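January, twenty past six in the evening

What a good baking day! I've wanted to get a proper plait right since before Christmas, and I've been grinning at the kitchen worktop all afternoon like a fool. The dough was the sweet one from the back of Mum's blue notebook, with an extra yolk in it and rather more butter than she'd have allowed. I did one plaited roll and one knotted bun, so I could try both shapes in one go, and laid them out on the grey cloth with the oval basket ready.
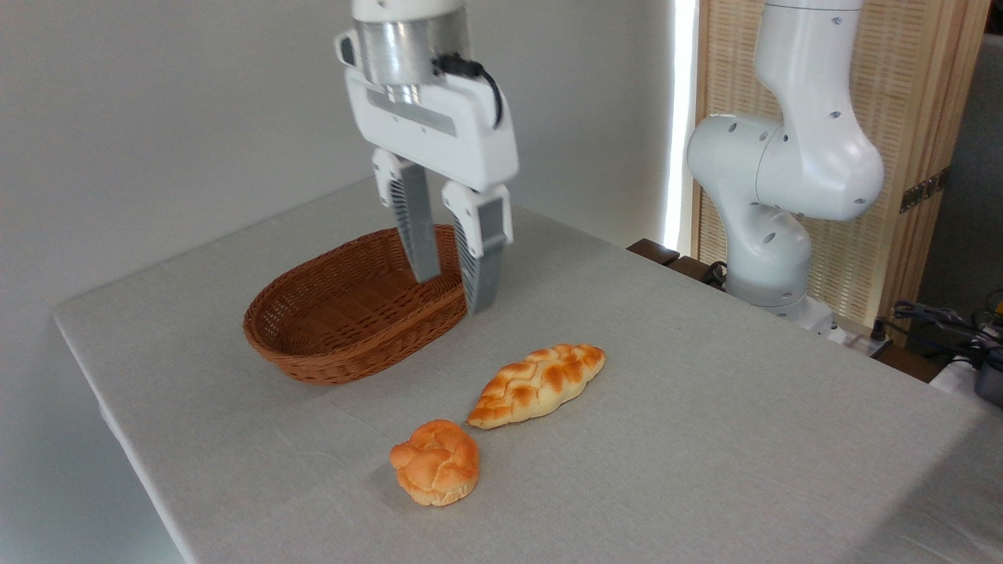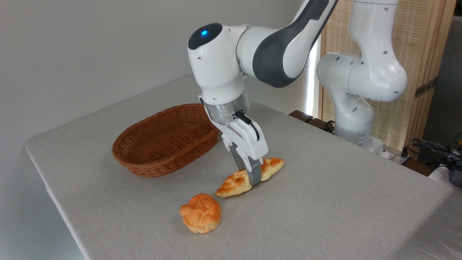 How do you keep a plait from splitting open at the ends?

Pinch the three strands together hard before you start, tuck the pinched bit underneath, and do the same again when you get to the other end. Loose plaiting helps too, as the dough needs room to swell. I used to pull every strand as tight as a bootlace and then wonder why it tore.

I learnt that from Segundo Quintero at the Jurnby bread morning. He plaits without looking (he was talking about his knee the whole time) and his ends come out as neat as anything. Mine have tapered nicely this time, and the crust has such a shine on it! I brushed the egg on twice, once straight after shaping and again just before the oven — I'm never going back to once.

For the record, so I don't have to guess next time: 40 minutes for the first rise, 40 for the second with a tea towel over, and the oven on before I'd even started shaping. I weighed the strands for once. There were 2 grams between the heaviest and the lightest, and I felt very grand about it.

The knot was much less planned. I rolled a rope, tied it, poked one end through the middle and hoped. It's a lumpy little thing and I love it. I think a longer rope would give a cleaner twist, so that's the job for the next batch. Perhaps orange peel in it as well, or those fat raisins from the shop in Wutlow if they still have them.

I'm so pleased with the basket too. It's shallow, a lovely reddish brown, with a thick rolled rim, and it's long enough to take the plait lying lengthways. I want a cloth to line it, something plain, maybe the cream cotton left over from the bathroom curtain. Must remember to hem it first this time.

Mrs Venkataraman next door has asked whether I'd do a batch for her sister's lunch, 36 small ones. Thirty-six! I said yes before I'd thought about how many trays I own. All knots, I should think, as they're quicker, and I could shape them the night before and leave them in the fridge. Need to ask her whether anyone can't have egg.

Flour is getting low, and I've used the last of the good yeast. Butter as well. Going up now to find that cotton before I forget where I put it.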